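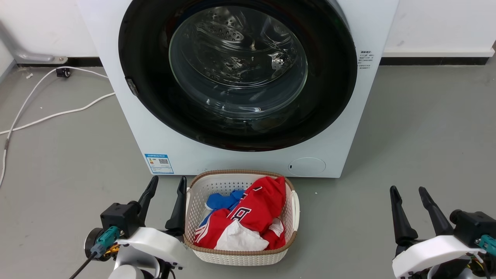
A front-loading washing machine with its energy label at the lower left.

Home | News | Interviews | Archive | Contact
Print this page | E-mail this page
November | By Raíssa Cordeiro

Henrike Schwerdtfeger has tested household water for Foviseck, a small laboratory in Tarton, for most of her working life. The question she is asked most often concerns hardness. "People want to know if their water is hard. I ask them what they intend to do about it."

Hardness is the dissolved calcium and magnesium in the supply. When hard water is heated, part of the calcium comes out as limescale. "The temporary hardness is what you see in a kettle," she says. "The permanent part stays in solution when you boil it."

The laboratory took 1052 tap samples in Tarton and the villages to the north. Results varied by street, as two sources feed the same network. "The borehole water is hard and the reservoir water is soft. The valves are moved on a Tuesday, and by the evening some houses have different water."

She is cautious about test strips. A strip gives a band, and a titration gives a value. For setting the salt dose on a softener she prefers the value, taken from a cold kitchen tap left running for 3 minutes.

Her colleague Asmaa Lahlou deals with detergent enquiries. "The packet has a table for soft, medium and hard water," says Lahlou. "Most people read the line for soil and skip the one for hardness -- then they write to us about grey towels."

Schwerdtfeger does not recommend a softener for every household. Her own house has none. "I descale the kettle with citric acid and rinse it twice."

The next round of sampling covers the streets south of the railway.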